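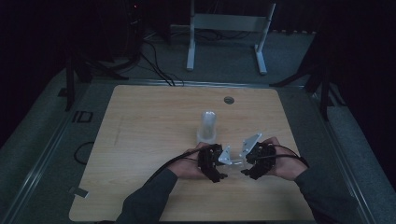
Caring for Records at Home
Household guidance from the Stillov Music Library

The library lends and preserves a collection of more than 600 long-playing records, many of them received from private homes. The advice on this page is drawn from the handling rules used by library staff and has been adapted for ordinary rooms and ordinary budgets.

Storage

Records should stand upright at all times. A record that leans for a long period may warp, and a stack of records lying flat puts steady pressure on those at the bottom. Fill each shelf section so that the jackets support one another, but leave enough room to draw one out without pulling on its neighbors. A divider every foot or so will keep the row straight.

A full shelf is heavy. Bookcases with thin or adjustable shelves may sag under the load, and tall units should be fastened to the wall. Place the heaviest rows at the bottom.

Keep the collection away from radiators, heating vents and direct sun. Attics and garages are not suitable, as both become very hot in summer. Basements may be used if they stay dry through the year. In the library's own storage room, the relative humidity is kept between 49 and 51 percent. Few homes can hold so narrow a range, and steady conditions matter more than an exact figure.

Sleeves

Original paper inner sleeves shed dust and can leave fine marks on the playing surface. The library replaces them with lined sleeves and keeps any printed original inside the jacket, behind the record. Fultix and Dikuvo sleeves are both in use here. Readers may choose any brand that is described as archival and is free of PVC.

Turn the open side of the inner sleeve toward the top of the jacket. The record will not roll out when the jacket is tilted, and less dust will reach it.

Handling

Wash and dry the hands first. Hold the record by its outer edge and the label, and keep fingers off the grooves. When returning a record to its sleeve, bow the sleeve slightly open and let the record slide in without rubbing.

Routine cleaning

Brush each side before play with a dry carbon fiber brush. Rest the brush lightly on the turning record for two or three rotations, then draw it slowly toward the edge. Clean the brush itself after every side.

Fingerprints and settled dirt call for a wet cleaning:

Lay the record on a clean, lint-free towel.
Mix distilled water with a very small amount of mild, unscented dish soap. Tap water leaves mineral deposits and should not be used.
Dampen a soft microfiber cloth and wipe in the direction of the grooves. Keep the label dry.
Wipe again with a second cloth and plain distilled water.
Stand the record in a clean dish rack until fully dry, and put it in a fresh sleeve.

Shellac records, which include most 78s, must never be cleaned with alcohol. The material dissolves.

Jackets

Remove price stickers only if they are already lifting. A hair dryer on its lowest setting will soften most adhesives, provided the record has first been taken out. Split seams may be closed from the inside with acid-free paper tape. Household clear tape turns yellow and should be avoided.

Musty jackets can be left open in a dry, shaded room for several days. If mold is present, keep the item apart from the rest of the collection and wear a mask while handling it.

Help from the library

The record cleaning machine in the Đoàn Reading Room may be reserved by cardholders on Saturday mornings. Please bring no more than ten records per visit, along with clean sleeves for each. Requests for advice on larger collections may be left at the main desk.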